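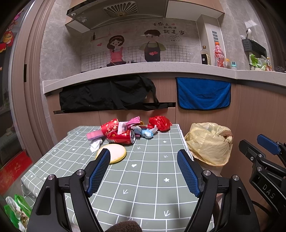

Back from the Hemmin open day, writing this up before I forget half of it. Train was late, so I missed the welcome talk and most of the coffee.

What I went for: the Vullow kit. Hand-held gripper, you squeeze it, it records, and the arm is supposed to learn the job from that. Clokeo makes the hardware, Hemmin sells it and does the training days. They had 41 people signed up and it felt like more, the hallway was packed.

First stop was the sales room. Slides. Skipped most of them. Price for the basic kit is $900, one tool, one spare set of finger pads, a case. Arm not included!! It's in small print on the sheet, so read the sheet. Second tool is extra and they would not give me a number, "depends on the order."

Then the hands-on part, which was the good part. Table clearing was the job of the day. Cans, paper cups, tissues, wrappers, plastic bags, that kind of mess. You get a two minute talk and then off you go.

My notes, as scribbled:

Lighter than I expected for the first few minutes. After that my wrist knew all about it. I would want a strap.

Blue pads grip well. A can that's already crushed, fine. Sponge, fine. Flat tissue on a tablecloth is a pain, you have to come in low and pinch, and half the time you pinch the cloth too. Same with anything thin.

Plastic bags are worse. They slide around, they fold over the fingers. The guy next to me gave up on his and used his other hand, which you're not supposed to do.

Screws on the fingers are right there on the outside so changing pads looks easy. Staff said two minutes with a plain screwdriver. Did not get to try it.

You have to move slower than you want to. Everyone rushes the first few and those get thrown out by the software. Mine too.

After lunch (sandwiches, OK) they showed the arm doing the same job from a set of 334 recordings. Cups and cans it got nearly every time. Tissue it dragged off the edge and onto the floor, twice. The staff were pretty relaxed about that and said soft stuff needs more recordings. How many more? No clear answer. I asked two different people and got two different answers.

Calto was there too, they do the software side, labeling and storage. Monthly plan. I liked the screen, big buttons, you can toss a bad take right away. Didn't like that it needs a connection the whole time. Our back shop has terrible wifi so thats a real problem for us.

Would I buy? One kit maybe, to try on sorting bins. Not the training day on top of it, you pick up the basics in ten minutes. I'd wait for the new pads though, they're due in December and are meant to be better on thin stuff. Asked if the old tool takes the new pads. Yes, same screws.

Parking is behind the building, not in front, ignore the map on the invite. Bring a sweater, the demo hall was freezing.

Comments (3)

benchside41: Was at the same one. Agree on the wrist. Did they say anything to you about left handed use? Felt fine to me but the cable kept getting in the way.

mo_t: We've had the older one since spring. Pads wear at the tips first, order spares with the kit. Shipping on small parts is slow.

paperclip: does Calto let you export your recordings if you cancel the plan? that's the only thing I need to know

Posted Sep 13, 2018 | Contact | All rights reserved | Back to top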